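How does a robot know what to do next?

By Janka Murín

Hello! I write software for robots, which means that when a robot does something clever I get to feel pleased, and when it does something daft everybody turns round and looks at me. I'm going to tell you what goes on inside the computer when a robot arm picks up a toy brick. You don't need to know any coding, but it helps if you have built something out of bricks at least once and then trodden on a bit of it.

Start with your own hand

Try this before you read on. Put a pencil on the table, look at it, and pick it up. Easy! Now do it again with your eyes shut. You probably patted about a bit, but you found it. Now try it with your eyes shut and thick gloves on.

Your brain did a whole heap of jobs there without telling you. It worked out what a pencil looks like, where it was, how to get your arm over to it, how wide to open your fingers and how hard to squeeze. A robot's computer has to do every one of those jobs too, and somebody has to make the software for each one. We give the jobs names: seeing, planning, moving and checking. In our workshop in Flirley they are four separate programs, and they send messages to each other all day long like very busy pen pals.

Job one: seeing

A camera doesn't see bricks. It sees numbers! A digital picture is made of tiny squares called pixels, and each pixel is a few numbers saying how much red, how much green and how much blue is in it. If you zoom right in on a photo on a tablet you can find the squares yourself (have a go, it looks like a bathroom floor).

So the seeing program gets a huge grid of numbers and has to say, "I think there's a red brick here, turned a bit to the left." It learns to do this from practice pictures. The first version of ours, which we called Romaniuk, had 1,690 pictures to learn from, and in each one a person had drawn round the bricks by hand. I drew round rather a lot of them. I saw bricks when I closed my eyes.

Romaniuk was good at bricks lying neatly apart and pretty hopeless at heaps. In a heap, one brick hides half of another. You can see the corner of something yellow poking out and your brain fills in the rest, because you know what bricks are like. Romaniuk would announce a teeny tiny yellow brick, the size of the corner. We had to go back and show it lots more heaps.

Shadows were a nuisance as well. A dark brick and the shadow beside it can have nearly the same numbers.

Job two: planning

Now the computer knows where a brick is, or thinks it does. Next it needs a plan, and there are more ways to get from here to there than you'd guess. The arm could go straight across, or up and over, or round the back like somebody avoiding a puddle. The planning program tries out lots of routes in its imagination. I really do think of it as imagination! There is a pretend arm in a pretend room inside the computer, and it can crash into the pretend table as often as it likes and nothing gets broken.

Ours tries 400 routes before it picks one. Any route that bumps into something goes in the bin. Out of the ones left, it chooses the one that is short and smooth.

It also has to choose which brick to go for. Think about a pile of pick-up sticks. You don't grab the one at the bottom, do you? You look for one near the edge with a bit of space round it, so your fingers can fit. The planner gives every brick a score, and bricks with room on both sides get a higher score, because the gripper has to squeeze from two sides.

Job three: moving

A robot arm has joints, a bit like your shoulder, elbow and wrist, and each joint has a motor. The moving program tells each motor how far to turn, then looks at where the joint has got to, then tells it again. This goes round and round, very fast. It's the same thing you do when you carry a full cup of squash: a little bit this way, oops, a little bit back.

We call that a loop, or feedback if we're feeling grand. Without it the arm would be guessing.

The squeezing has its own loop. Too soft and the brick slips. Too hard and it pings across the room (Erngate, our oldest arm, once sent one into my coffee).

Job four: checking

This is my favourite, and it's the one I work on most. When the fingers close, the computer asks how far apart they are. If they've stopped at one brick's width, good, there's probably a brick in there. If they've closed all the way, they've caught nothing but air, and the plan goes back to the start.

Studs make the checking harder. A brick has to line up with the bumps on the baseplate before it will press down, and if it's a little bit crooked it sits on top and wobbles. So the seeing program takes another look at the end and compares what it sees with what the plan said.
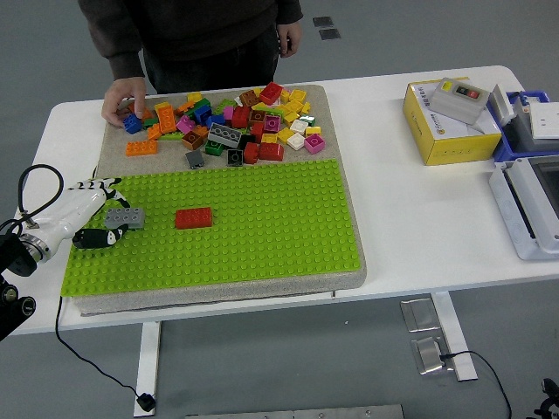

What happens if somebody moves a brick while the robot is thinking?

The plan is out of date, so a well-made program looks again before the arm sets off, and throws the old plan away if things have changed. Ours keeps looking while it moves, too. That was a big change we made in February, and before then the arm would reach very confidently for a brick that had gone.

Why computers write everything down

One more thing, and it's a bit of a secret weapon. All four programs keep a diary. We call it a log. Every time something happens, a line goes in: saw red brick, chose red brick, closed fingers, fingers closed too far, starting again. When the robot muddles something up I don't have to guess why, I can go and read the diary.

The longest I ever had to read was 270 pages, and the answer was on page 9. I had started from the back.

The problem was a plus sign that should have been a minus sign, so the arm was turning its wrist the wrong way every single time. That sort of mistake is called a bug, and I make them quite often.

Be the robot

You'll need a friend, some bricks and a baseplate. One of you is the arm, and has to keep their eyes shut. The other is the software and gives the orders. The arm may only do exactly what it's told, so "pick up the red one" isn't allowed, as an arm doesn't know what red is! Try "forward a bit, stop, down, stop, close your fingers".

See if you can get one brick pressed onto the baseplate. Then swap over. When you've both had a turn, write your orders down on paper and see whether somebody else can follow them with the bricks in a different place. They probably won't work, and then you'll have to decide what to change, and at that point you're doing my job.

The next page is about Cerkton, our arm that sorts socks. It is very bad at socks.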